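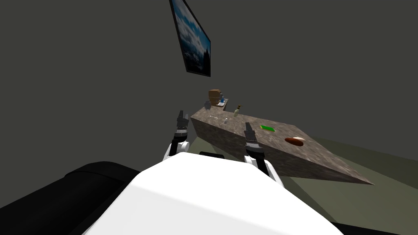 Notebook / Sourdough and rye

2022-05-15

Well, the rye starter is back among the living, and I am happier about that than a grown person ought to be. I had it down in the cold room from January on, fed when I remembered (which was not often, I admit), and when I opened the jar last week it had a gray liquid on top and smelled like nail polish remover. I poured the liquid off, kept a spoonful from the bottom and fed it equal weights of rye flour and water, morning and evening. By the fourth feeding it was doubling, and by yesterday it had pushed its lid up and gone down the side of the shelf.

So today was the first proper bake. Same formula as the old Lekden loaf, for anybody who wants to look it up in the blue binder: 450 g whole rye per tin, water at 85 percent, salt at 2. I did the scald the night before, pouring boiling water over a fifth of the flour with the crushed caraway already mixed in. Yareli likes to put the caraway in at the end and I understand why, it stays sharper, but I grew up on the softer taste and it's my bake!

Total dough on the bench came to 2,644 g, split over 3 tins. The mix felt stiffer than I remember. I put that down to the new sack from Neves, which is a coarser grind than what we had before and seems to go on drinking for a good while after you think it has finished. Next time I'll let it stand 40 minutes before deciding whether to add water. I added a splash today and then wished I hadn't, because twenty minutes later it was looser than I wanted and stuck to everything, me included.

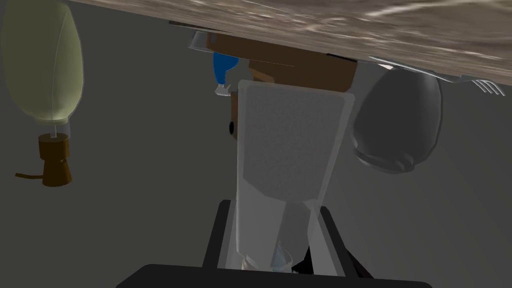
3 min read

Proof was slow. The corner by the window was cooler than I had counted on, so I moved the tins next to the oven while it heated and that woke them up. I look for pinholes on the top, the little ones that open in the flour dusting, and I went in when there were maybe a dozen on each tin. Eustaquio would have waited longer. He has more patience than I do, and his loaves don't split along the side the way my middle one did.

Baked hot for the first quarter hour with steam, then turned down and left alone. I took the first tin out when the center read 97 C and gave the other two another ten minutes to see if it made any difference to the gumminess. All three are wrapped in linen and I am not cutting any of them until tomorrow evening, and I'm writing that here so that somebody will hold me to it.

Things to sort out before the next one: the lid on the long tin has warped again, we're nearly out of caraway, and whoever borrowed the small scale, please bring it back, I weighed the salt on the big one and I don't trust it below ten grams.

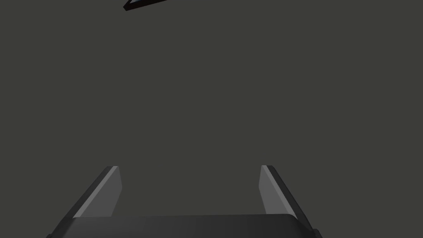

Natalia Villalobos: I'd blame the splash of water for the split more than the short proof. Mine did the same on the coarse flour until I stopped adding any after the scald went in. Keep me an end piece from the ten-minutes-longer tin, would you? I want to taste it next to the first one.

Fair enough, and yes, the end piece is yours. I'll make the next batch with no extra water and write down how it goes. Starter has been fed and is on the lower shelf, with a plate under it this time.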